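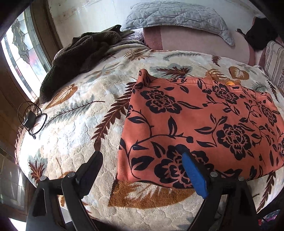

Frequently asked questions

Who are you, anyway?

I'm Maureen Treloar, and I make quilts out of other people's clothes. Dad's work shirts, baby clothes, that one dress you can't zip up anymore but won't give away. I work from my back bedroom in Dinness and I've been taking orders for long enough that I got tired of typing the same emails, so I wrote this page.

How many pieces of clothing do I need to send?

Depends on the size! A lap quilt uses a lot less than a queen. Send me what you've got and I'll tell you if we're short. If we are, I can fill in with plain cotton, and it usually looks better for it — too many prints all at once can get pretty loud.

Do I need to wash everything first?

Yes please. No fabric softener, no starch. If you want to keep a smell in something (I get asked this more than you'd think), I'm sorry, I can't promise that. I press every piece with a hot iron and that's pretty much the end of it.

Can you use stretchy stuff, like T-shirts or leggings?

T-shirts, yes. I back them with a light iron-on stabilizer so they behave. Leggings and swimsuits, no. I tried a swimsuit once for Hatsue Ikeda, who was very nice about it.

What about silk, or beaded things?

Silk is fine if you don't plan on machine washing the quilt. Beads have to come off. You can do that yourself or I'll do it and mail them back in a little bag.

How much does it cost?

Lap quilts start at $300. Bigger ones I quote one at a time, because a quilt made from four big dresses is a whole different job from one made from sixty onesies. I take half up front and half when it's done.

How long is the wait?

Around 2 months right now. Orders for the holidays close at the end of August, and I mean it this year. Last year I let Graham Penrose talk me into "just one more" and I was sewing binding at midnight with my glasses on crooked.

Will I get my leftovers back?

Every scrap, unless you tell me to keep them. Buttons too. I'll also save a collar or a pocket whole if you'd like it sewn on as is. Pockets are my favorite — kids hide things in them.

What if you make a bad cut?

I lay everything out and send you a photo before I cut, and I don't pick up the scissors until you write back with a yes. After that there's no undoing it, so look closely and be picky. You won't hurt my feelings.

Can I pick the backing?

Sure. Cotton or flannel, and I have swatches I can mail you. Plush is lovely and warm but it slides around like crazy under the needle, so I charge a bit extra for it.

How do I wash the finished quilt?

Cold water, gentle cycle, low heat or hang it up. Throw in a color catcher the first couple of times, especially if there's red or navy in it.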